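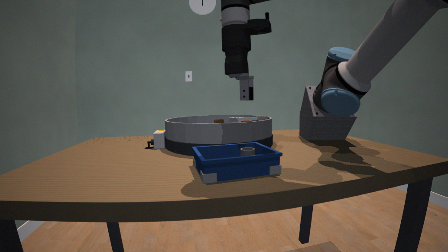
Table with the gray bin and the blue tray, wall clock behind.

28 Sep 2019

Rental listings, Guvivholm cabins. Second pass at the daylight numbers and I'm really pleased with how this one went!

Went back to cabin 264 with the light meter, same spots as in May: sofa, kitchen counter, foot of the loft stairs, and out on the deck by the railing. The sofa reading came out at 2209 lux with the blinds up and the deck door shut. In May we had the blinds half down and didn't write it down (my fault), so the old sheet is no good for comparing. I've crossed it out but left it in the binder.

The big news is the floor plan. The Corkau drawing has the lake side of the living room 28 cm too short, which explains why the sofa never fit where the drawing said it should. Measured it 2 times, once with the tape and once with the laser, and they agree to the millimeter. So nice when that happens. Redrew the whole wall in Citex and the window seat finally lines up with the windows.

Bedroom closets still to do. The one under the eaves is going to be a pain, the ceiling slopes and I'm not sure whether we list floor area or only the part you can stand up in. Gajdoš counts standing height only on their sheets, and I like that, a guest with a suitcase would too. Will use it for all the cabins unless somebody objects.

Deck: boards are good, one loose by the steps, marked with tape. The view from the far corner is terrific, you get the whole bay and the island! Please let's put that corner first in the listing instead of the driveway.

To do: new laser batteries, closet areas, ask Corkau for the drawing of the boathouse, redo the kitchen counter reading with the range hood light off.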